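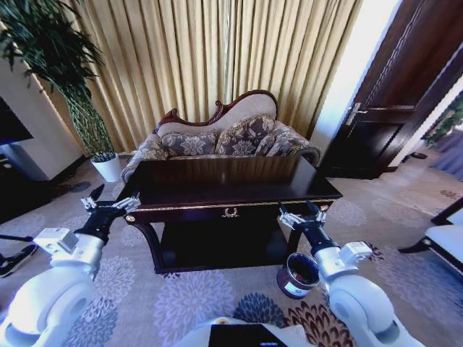 The Good Room

My grandmother had a room we weren't allowed to sit in. Every house on her street in Morais had one, and I spent my childhood walking past its door in socks, wondering who on earth it was for. (The priest, mostly. And the insurance man, once.)

I got thinking about it again last October, when I rented a place in Lorkia for 55 a night and the owner, Adelino Tavares, served me coffee in his. Tiny cups, almond cookies, the works! I sat up so straight my back hurt.

He told me his parents saved for 11 years to furnish it, and then ate every meal of their lives in the kitchen. His sister wants to knock the wall down and put in a big TV. Adelino won't hear of it.

I used to be on the sister's side. My own apartment is one big room where I cook, work, nap and fold laundry, and I thought that was freedom. But there's something lovely about a door you open only for company – it tells people they matter before you've said a word. My grandmother knew that, I think, even if she'd have swatted me for touching the cushions.

So I've cleared out the spare bedroom. Two chairs so far, and a lamp I paid too much for. My friend Hélder Baptista is coming over for coffee, and he's been told to wear a decent shirt.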